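Pristelis (robot)

Pristelis is a two-armed household robot used for tidying work in furnished rooms. It was developed at Durnen under the engineer Duygu Güneş, and its control software is called Gestus. The first unit was put into regular use in January.

Arms and cabling

Each arm has silver and black jointed segments and ends in a white gripper. A black cable runs from each gripper back along the outside of the arm. The cable is the part most often replaced. It is left with enough slack to form a loop when the elbow bends, and it is checked for wear every 15 working days.

Setup in a room

Before a unit is used in a new room, Gestus needs a reference height for the floor and for each container the robot will work with. The operator moves the left gripper by hand to a point just over the rim of the container, stores the position, and repeats this from the other side. The right arm is kept forward and low during the procedure. Furniture does not have to be moved, but polished tile may need a second floor reading.

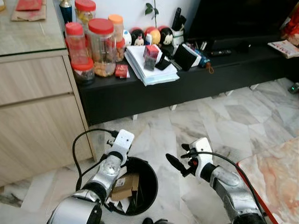 Maintenance

Gripper fingers are wiped after each session and replaced in pairs. Wrist joints are inspected after 126 hours of use. If a cable is changed, both arms are set up again, a job of about 7 minutes. Spare parts carry the prefix 527 and are supplied by Cieślak, which also repairs damaged forearms. A revised service manual was issued on December 9, 2019.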